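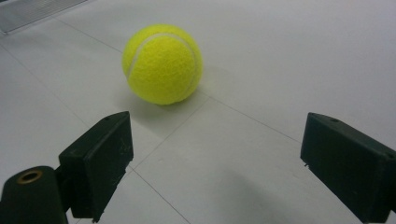 Anyone bought the Pludero hand-held gripper kit? Worth it for a small lab?

Posted by dunlin_works, August 6, 2023

We're a tiny team that wants to record pick-and-place demos by hand and train an arm on them later. I keep going back and forth on the two-gripper kit from Pludero. It's $730 with the cables and the recording software, and the Lerkska set is a good bit cheaper but you only get one gripper. My worries are round stuff (we sort fruit and balls, so nothing has a nice flat side) and whether your wrists give out after an hour. Also, does anybody know if the finger pads can be swapped? The product page is no help at all.

tapeandsolder

I've had the Pludero kit since May and I like it a lot, so take this with a grain of salt! Software setup took me one evening, most of it spent updating a laptop. We do both hands at a board with a plastic tray on it, and we've logged about 200 runs so far. Round things are fine once you get the feel for it. You can see the left one holding a tennis ball there, and it sticks out past the black housing, so you don't need jaws that swallow the whole thing. My tip is to go in slow and get the ball centered before you squeeze (I rushed it at first and chased a lot of balls). Wrists are okay for me if I take a break every 5 runs or so.

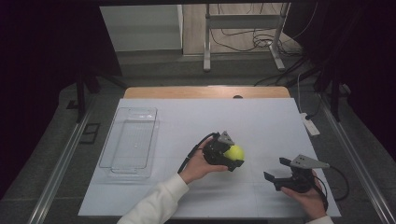
Cables are my one real gripe. Each gripper has its own, and when you cross your hands you will hook something sooner or later. The left one runs back across our board past my hand, and the right one loops out toward the side of the table, and I've gotten into the habit of checking both before I hit record. Pads do come off, by the way, but I haven't bought spares, so I can't tell you what they cost.

Laltora_Rick_no_more

get the lerkska and save your money. one hand is plenty for fruit

esteves_bench

Depends on the job. We had one gripper for our sorting project and ended up wanting 2 as soon as we had to hold a bag open. Ask Pludero for a loaner first, they sent us one for a week and we only paid shipping.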